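**Repeats: how a small drawing fills a big cloth**
Notes for Norbert Katona, 9 November 2021

Start with the tablecloth from Bodnár. Hold it up, say nothing, let people look. Then ask who can find the place where the drawing starts over. Give them a good long minute. Somebody always finds the snail first.

The snail appears every 16 inches, up and down and side to side. Once you've seen it you can't stop seeing it, and I love that moment (wait for the groan).

**The straight repeat**

Draw a square. Put the same square next to it, and another one under it. Tiles on a bathroom floor work this way, and so does most gift wrap. It's easy to draw and easy to cut, but a bold shape will line up into rows whether you want rows or not. Pass around the Lillar sample. You can see stripes in it from the back of the room and there isn't a single stripe in the drawing!

**The half-drop**

My favorite. Same square, but each column slides down by half its height. Suddenly the eye travels on a diagonal, and the rows melt away. Wallpaper makers have leaned on this one for a very long time. Show the two paper strips and slide one past the other, slowly. Do it again for the left side of the room.

The brick repeat is the same trick turned on its side. Don't spend long here. If there's a question about matching seams, draw it on the board - it needs extra cloth, and people should hear that before they buy.

**Making the edges disappear**

The paper trick. Everyone needs a sheet and a pair of scissors.

- Draw something in the middle. Don't touch the edges.
- Cut the sheet in half, top to bottom, and swap the halves. Tape on the back.
- Cut side to side and swap again.
- Fill the new empty space in the middle.

Go around and look at these while they work. The cross-shaped gap in the middle is where beginners get timid and draw something tiny. Tell them to go big, and to let a leaf run right over the tape!

**My swatch drawers**

Short section, keep it moving. There are 2,004 swatches in the drawers now, sorted by type of repeat. The straight ones fill 1,026 of the slots, more than half. I used to sort by color and never found a thing. The Pokico curtain with the pears goes around last, in its sleeve, please.

**Big shapes, soft cloth**

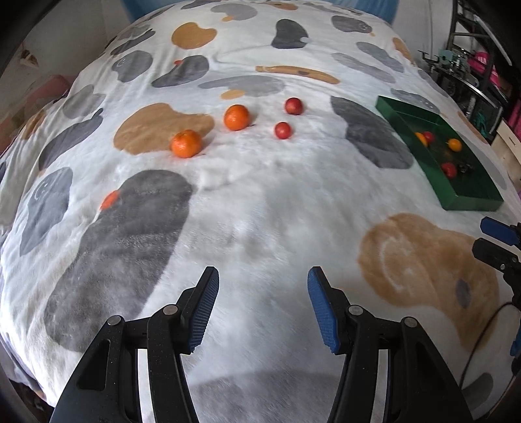
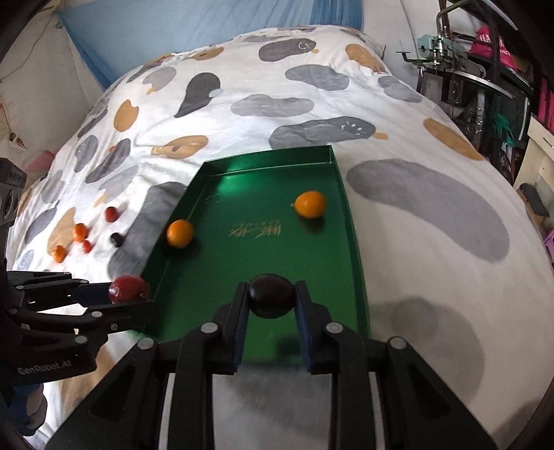 Scale is the part of pattern design I could talk about all night. A tiny flower printed close together turns into a texture from across the room, and a huge one stays a picture wherever you stand. Cloth with a deep pile pushes you toward the huge end, as fine lines get lost in the fluff. Look at the plush blanket in the first picture, white with those large rounded blobs in dark gray, light gray and tan. The blobs carry the whole design, and some have smiling faces that are so faint you find them second. I'd happily use that in a class on drawing for pile: bold shape first, small marks after, and it still reads if the small marks fade back.

Last exercise if there's time: take the taped sheet and redraw only its largest shape, twice the size. Skonex lent us the light table, so two people can trace at once. Scissors back in the tin by the door.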